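Dadmont Camp Kitchen Box, Model 733
Handmade wooden chuck box with fold-down work surface
Made to order at the Sesent workshop

If you've ever dug through three plastic tubs in the dark looking for a can opener, you already know why we love chuck boxes. A chuck box is a kitchen in a crate: you carry it from the car to the picnic table, drop the front, and everything you need for supper is right there facing you. Our grandparents' generation built them out of whatever was in the garage, and some of those boxes are still going out every summer. The Dadmont is our take on the old idea, and we've been tinkering with it for years.

The whole box is solid Baltic birch plywood with glued and screwed corners. We tried pine (lighter, dents if you look at it) and we tried cedar (smells wonderful, but it gave the crackers a taste), and we keep coming back to birch. It takes a hit from a tailgate and holds a screw forever. The outside gets three coats of marine varnish and the inside gets two, with a light sanding in between. Feel along the edges of the drawer opening when yours arrives. Lwazi Steyn does that rounding by hand with a block, and he will not be hurried!

How it opens

The front panel is hinged along the bottom and swings down on a pair of steel chains to make a work surface as wide as the box. It sits dead level when the box does, and it's happy with a cutting board, a full coffee pot and somebody's elbows. Please don't sit on it, and please don't put a lit stove on it. The stove goes on the lid or on the table next to you.

The lid lifts off completely. A lot of boxes have a hinged lid, and ours did too until Lorna Ogilvie took one up the coast in a gale and had it slam shut on her pancake batter. Now it's a loose lid with a lip on the underside, held down in transit by two draw latches. Off the box, it turns over and becomes a tray, and the lip keeps mugs from sliding off on the walk down to the water. Once you've used it that way you won't want to go back.

What's inside

Behind the front panel there are 2 drawers on the left, one over the other. The top one is shallow and made for knives, spoons, matches, the lighter that works and the lighter that doesn't. The bottom one is deep enough for spice jars standing up. Both drawers run on waxed hardwood strips with no metal slides to rust or fill with sand. If they get sticky, rub a candle stub along the runners and they'll glide again.

On the right is the tall bay, sized to take a stack of nesting pots with a frying pan slid in beside them. Above it is an open shelf for plates and bowls, with a removable rail across the front. And in the center is the part people write to us about, the pantry bay, with 3 dividers that lift out and drop back into whichever slots you like.

The pantry bay is where you get to have fun. We've seen it set up with canned goods in one slot and dry goods in the next, and we've seen it set up by meal, with each breakfast together and each dinner together. Märta Fjeld, who tests every prototype on long weekends with her kids, swears by packing it like a bookshelf: everything on its edge, labels out, so you can pull one thing without bringing down the rest. She also takes boxed food out of the boxes before she leaves home. Cardboard goes soft overnight in a damp campsite, and an inner bag squeezes into half the room. 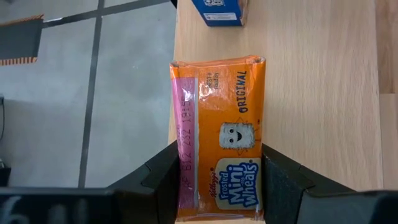 Flat bags and pouches do especially well in the narrow slot, where they hold each other up. Oatmeal, trail mix, rice, cocoa and powdered milk all fit nicely. For anything you've already opened, fold the top over twice and use a clothespin. There's a dowel under the shelf made just for storing clothespins, a tiny detail that makes us happier than it should.

Carrying it

Empty, the box is an easy lift for one adult. Packed for a family and a long weekend, it's a job for two people, and we'd ask you to treat it like one. The handles are thick cotton rope through drilled hardwood blocks, and they're spaced so that two people can walk side by side through a gate without scraping their knuckles. The rope is replaceable. Any hardware store has it, and the knot is a plain figure eight on the inside of the block.

Four rubber feet keep the bottom off wet ground. They also stop it from skating around in a truck bed. If you camp on uneven sites, ask for the Rattanakul leg set when you order. The legs are named for the designer's home street, and they thread into plates under the box, bringing the work surface up to a comfortable standing height. Each leg adjusts on its own, so a sloping site is no trouble at all. We used a set last August at a campground 2,853 feet up, on a pitch so slanted that we had to chock the cooler, and the eggs stayed put.

Choosing your options

Finish: clear varnish or forest green paint outside. The inside is always clear, so you can see crumbs and get them out.

Front panel: plain, or with a cutting board set into it. The board lifts out for washing. If you cook a lot of fish, get the board.

Legs: sold separately, and they fit every 733 we've ever made. You can add them later, and the plates are already on the box.

Canvas cover: waxed cotton, made for us by Kanyarat Boonchu at Dandum. It fits snugly over the closed box with slots for the rope handles, and it's well worth having if your box rides outside.

Sorry, we don't sell pots, plates or stoves with the box. Folks have strong feelings about their own frying pans, and so do we.

Looking after it

Wipe it out with a damp cloth after each trip and leave the lid off until it's good and dry. Once a year, check the screws on the chain brackets and give them a quarter turn if they need it. Scratches in the varnish can be touched up with any clear marine varnish and a small brush. A scorch mark will sand out if it isn't deep, though several of our customers have grown fond of theirs.

Don't store food in the box over the winter, even sealed food. Mice are patient, and birch is no match for them. For the same reason, the Dadmont is not a bear box. In bear country, the food goes into the campground locker or your approved canister at night, and the box stays behind with the spoons.

Questions we get a lot

Will it fit my cooler or my stove?
The tall bay takes most folded two-burner stoves standing on end if you carry your pots somewhere else. Measure yours with the hose removed and send us the numbers, and we'll check them against a real box in the shop.

Can I get it unfinished?
Yes! We'll leave it sanded and ready for you to paint. Send us a picture when you're done. Orathai Thongsuk pins them up over the glue bench, and there's one covered in trout that we all want.

Do you make a smaller one?
We're working on it. The first try was so small that the drawers wouldn't take a serving spoon, so it's back on the bench for now.

How long will mine take?
Boxes are built in the order they come in. We'll write when yours is cut and again when it's in varnish, and it ships flat on its back in a double carton with the drawers taped shut. Take the tape off before you pull on anything.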